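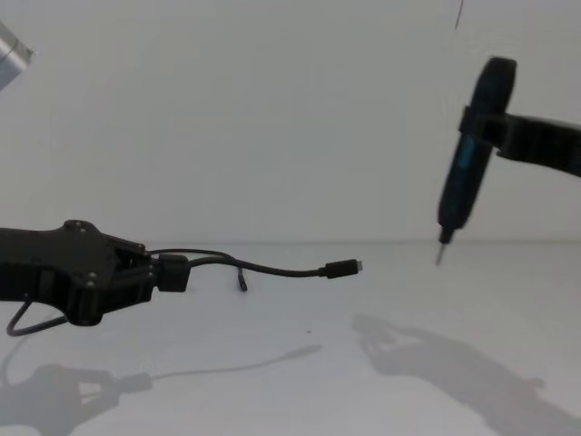

Left arm with the cable, right arm with the driver

sawdustandsolder
Original poster
Finally have both arms up on the white table at the Imholm shared shop, so I'm moving over from the old thread, which had gotten so long my phone wouldn't load it anymore. For anyone new, the goal is a two-arm bench helper that can do the boring part of putting together little control boxes. One arm holds the USB lead, the other runs the screws. I've been at this since December and I'm having more fun than I have had with any project in years, even on the nights when I go home with nothing to show for it.

The left gripper is holding the lead by the square connector block and letting the plug hang out on the end of its cable. The driver is in a clamp bracket on the right arm. Total spent so far is 1,118 dollars, and yes, I did finally write it all down, and yes, I had to go sit outside for a minute afterward.

My question is about the cable. I can get the block to the same spot every time, close enough for what I need, but the plug goes wherever it likes. Would you grip closer to the plug, or leave the grip alone and give the plug something to rest in?

bentwasher
Oh, that is looking so good! I remember when the right arm couldn't hold its own weight up. Grip closer to the plug, no question in my mind. You've got all that cable between the fingers and the part you care about, and every bit of it is a spring. Hold the plug housing itself and let the block end trail.

tall_oak_garage
Going to disagree with bentwasher, in a friendly way. I did it like that on my Livport build and it was fine in the air and miserable at the socket. The fingers were so close to the port that they bumped the box before the plug was seated. I ended up printing a little cradle that sits on the table, and the arm lays the plug in it and picks it up again from behind. Slower, but I ran 148 of them in a row before one went wrong.

bentwasher
148 is a nice run, I'll give you that. But a cradle means a second pick, and a second pick is another chance to drop it. Longer, skinnier fingertips would clear the box. Those layered plates look bulky to me for this job.

sawdustandsolder
Original poster
The bulk is my doing, I'm afraid. The Fosura fingers that came with the kit were thinner and I kept bending them, so I stacked plates until they quit bending. I still have the old ones in a coffee can someplace.

mrs_kettle
Can I put in a word about the other arm? How are you switching the driver on and off? And is it just the bracket around the barrel that's holding it? Mine used to creep around in the clamp every time a screw bottomed out, just a hair, and after nearly 60 screws the bit was pointing someplace new. I put a strip of bicycle inner tube inside the clamp and it has behaved ever since.

sawdustandsolder
Original poster
A relay across the driver's button, nothing fancy. And thank you, I have been blaming my calibration for exactly that! I re-teach the right arm every evening and had decided it was the room warming up. Inner tube it is, there's a whole bin of it by the bike stand.

tall_oak_garage
Rubber will give a little under load, so I'd keep an eye on it. I'd go for a flat printed key on the bracket, or a Stöcker collar if you can find one in the right size.

mrs_kettle
It gives less than you'd think if you tighten it properly. Mine's been on there since last spring.

bentwasher
What are you running the arms from, still the one 24 volt supply? I'd split them before you do both moves at once. Mine would sag whenever the two shoulders lifted together and I chased it for weeks.

sawdustandsolder
Original poster
Still the one supply, yes. I'll add a second to the list, and there goes my nice total. Plan for this week is inner tube first, then the skinny fingers if I can find that can, then the cradle if the fingers let me down. Tall_oak, would you mind posting the file for yours? Even a rough one would help – I can stretch it to fit my plug.

tall_oak_garage
Sure thing, it's on the other computer. Give me until after supper. The slot is a bit tight, so sand it before you swear at it.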